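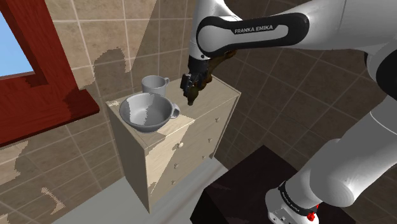 Section 4. Fitting the drawers and squaring the chest

By the Bristitden workshop desk, March

Read this section through once before you pick up a screwdriver. The leaflet packed with the Diston chest says the whole job is done in one evening. I have put together several of these and I would plan on two, with the glue left alone overnight in between. The leaflet also says no tools are needed beyond the supplied key. That is a hopeful claim.

What you will need

A cross-head screwdriver, a tape measure, a small square, a pencil, a block of candle wax, and two clamps if you own them. A cordless driver is fine for the back panel on its lowest setting. Keep it away from the runners, where the screws are short and strip easily.

4.1 Checking the carcass

1. Stand the carcass on a flat floor. Carpet hides a rocking foot, so use a hard floor for this part and move the chest later.

2. Measure both diagonals across the open front. The two numbers should match. The leaflet allows a difference of 2 mm, but at 2 mm the top drawer already rubs.

3. If the diagonals differ, loosen the back panel screws half a turn, push on the longer corner, and measure again. Do not plane anything yet.

4. Tighten the back panel from the middle outward.

Note: Some instructions tell you to glue the back panel as well. I have yet to see what this adds, and it makes step 3 impossible the next time the chest moves house.

4.2 Fitting the runners

5. Sort the runners into left and right. They are stamped on the inner face, lightly, and the stamp is sometimes missing. A left runner has its stop at the rear when the flange points down.

6. Start with the bottom pair. Put in the front screw only, level the runner with the square, then put in the rear screw.

7. Work upward, one pair at a time, and try a drawer in each pair before going on. The leaflet has you fit all the runners first. If the bottom pair is off, every pair above it gets taken out again.

8. Leave the slotted middle hole empty until the drawers have been adjusted.

Caution: Do not open more than one drawer at a time until the chest is fixed to the wall. An unfixed chest can tip forward, and "heavy base" on the carton does not change that.

4.3 Building the drawers

9. Lay the two sides, the back and the front face down on a blanket. Check that the groove for the base runs at the same height on all four.

10. Run a thin line of glue in the corner joints. The Ridum adhesive in the kit works well enough, though ordinary white wood glue has done the same job for me at a fraction of the price. Wipe off the squeeze-out with a damp rag at once, or it will show as a pale patch under any oil.

11. Slide in the base dry. It must be free to move in its groove.

12. Clamp, check for square, and leave overnight. The glue bottle promises full strength in 27 minutes. Do not test this with a drawer full of sweaters.

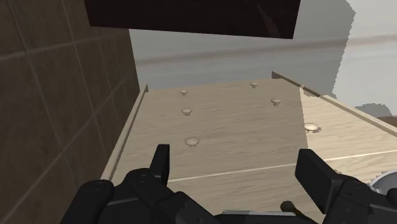
13. Next day, rub candle wax along the bottom edges of the drawer sides and push each drawer home. If it sticks at the same point every time, look for a raised screw head before blaming the wood.

14. Adjust the fronts until the gaps look even, then fill the slotted holes.

4.4 Surface finish

Unfinished tops mark quickly. The Xia hard wax oil is sold as one-coat. I would put on two thin coats and let the first dry completely. Try it on the underside of a drawer before you trust the color on the tin.

Caution: Rags soaked in oil can heat up and catch fire on their own. Lay them flat outdoors to dry before throwing them away.

4.5 Spare parts

Runners are part 402, sold in pairs. Stops are part 94 and come in a bag with more than anyone will use. Quote the number on the carton label when ordering, as the older chests take a shorter runner that looks the same in the catalog drawing.

Contact the spares desk through the Bristitden counter | Copyright Bristitden | Back to top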